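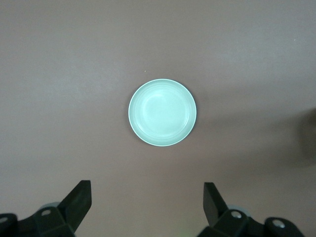 4.2 Comparing fingertips on a flat dish

Run this check each time you change fingertips on the Hetier gripper. Use the same dish for both sets.

1. Set the dish on bare table and clear everything else from reach.
2. Move the arm to the hover pose and open the fingers fully.
3. Check the wrist view. Both fingertips should show, with the dish clear of them.
4. Lower at speed 30 and close on the rim.
5. Lift, hold for 1,000 ms, and set down. Log the result under the fingertip name.

NOTE: Glare changes through the day. Finish both sets under the same lights — otherwise redo the first.

CAUTION: Do not reach under the arm while the controller is armed.

Comments (3)

Nektarios Karras
Step 4 stalls on our Umdale controller unless the force limit is above 200. Worth adding?

Mariama Bawa
Same here. We use 634 for the long tips.

Akua Akolgo
Does the hover pose carry over if you swap the wrist camera, or do I have to teach it again?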